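Teaching by Hand, Teaching by Wire
Speaker notes, Njoroge Mushi
Aug 16, 2022

Slide 1. Title
Introduce self and the Durard project. Say that the talk covers data capture only. Policy training is the September talk.

Slide 2. Three ways to show a task
Kinesthetic: the operator grabs the arm and moves it through the motion. Teleoperation: the operator drives the arm from a leader arm or controller. Hand-held: the operator works with a pair of grippers and no arm at all.
Define "episode" here. One start, one finish, one task. Everything later in the talk depends on it.

Slide 3. Kinesthetic
Good contact feel. The operator's hands and body end up in the camera views, so the images differ from what the robot gets at run time. Two arms at once is hard for one person. We stopped using it for the Hiltau cell except for setting waypoints.

Slide 4. Teleoperation
Recorded motion is motion the arm can make, so there is no retargeting step. Cost is speed and operator training. Mention the 304 episodes on the Irix bench and that over 20 were thrown out for dropped frames on the wrist stream. Do not go into the network fault unless asked.

Slide 5. Hand-held grippers
Operator holds one gripper in each hand. Marker cubes at the base of each gripper give pose. Gripper opening is logged separately. Point out the cup in the left gripper and the right gripper pointed at the table with nothing in it.

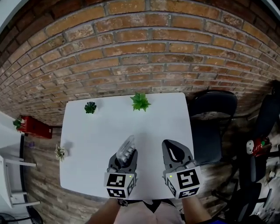 Why not record everything by teleoperation?
Operator time. A person with hand-held grippers moves at close to normal hand speed, and the same shift produces more usable episodes.

Slide 6. What hand-held capture costs
The human wrist goes where the robot wrist cannot. Each path is checked against the joint limits of the target arm before it enters the training set. Paths that fail are dropped, not repaired. We tried repair on the Mac Suibhne set and the smoothed paths cut corners near contact.
Marker loss: if a cube turns away from the camera or a forearm covers it, pose is gone for that stretch. Short gaps are filled by interpolation. Long gaps end the episode.

Slide 7. Operator instructions
Read these out as written.
Start with both grippers in view.
Keep at least one face of each cube toward the camera.
Pause before closing on an object.
Do not correct a bad grasp with a free finger.
If the object falls, stop and mark the episode as failed. Keep the file.

Slide 8. Clear objects
Transparent cups are poor for depth sensing. We use color images and gripper opening for these and ignore depth inside the grasp region. Expect a question on this. The short reply is that we have no clean comparison yet.

Slide 9. Mixing sources
Current plan is 480 hand-held episodes per task, then a small teleoperated set on the real arm for the final approach. Ratio is not settled. Show the table of runs, leave it up, take questions on it before moving on.

Slide 10. Open items
Time offset between the camera and the gripper log. At present it is measured once per session with 2 taps on the table, and drift inside a session is not tracked.
Force is not recorded on the hand-held units.
Contact address is on the last slide. Leave it up during questions.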